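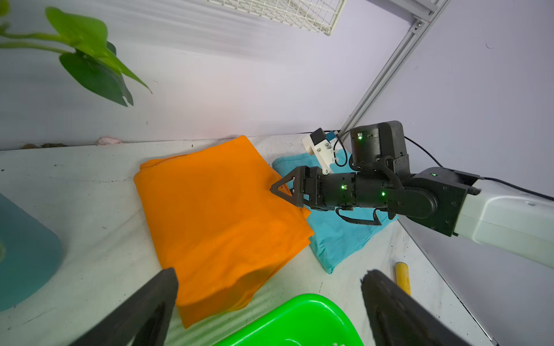 Page last changed: 06/01/2025

Laundry robots still slow at folding, Zidbridge trial finds

Machines can fold a plain towel but are a long way from taking over the ironing pile, according to results from a trial of two-armed robots in Zidbridge.

Clirka, the firm that ran the work, set its arms to fold cloths on a table and stack them. The arms made 294 attempts between them. Of these, 86 ended with a fold that staff at the Begum laundry in Dramevham said they would be happy to hand to a customer. Most of the rest were folded but crooked, and 13 were stopped by hand after an arm got stuck or dropped the cloth on the floor.

Cloth is hard for a machine. A box or a bottle keeps its shape when it is picked up, but a towel sags and creases, and its corners slip out of sight under the other layers. The orange cloth on the table has been folded into a stack with rounded edges, and a gripper finger is resting on one corner of it. Finding that corner and holding on to it is the part the firm says takes longest to get right.

Each arm carries a small camera close to the gripper, so the software has a near view of the fabric as well as the wider table. Clirka says this helped most with small cloths. Shirts were tried for two days and then left out of the trial.

Speed is the other problem. Begum's own staff fold a hand towel in a few seconds. The robots took well over a minute for the same job, and longer if the first grip missed. The laundry handles 754 towels on a normal working day and said it could not use the machines at that pace, even overnight.

It did see a use for them in smaller jobs - sorting cloths by colour, or moving finished piles to a shelf - where a slow machine would not hold anybody up.

Clirka plans a second round in September, with thicker towels and pillowcases added. It has not given a price for the arms or said when they might go on sale. Begum will again judge the folding, and the laundry has asked for fitted sheets to be kept off the list for now.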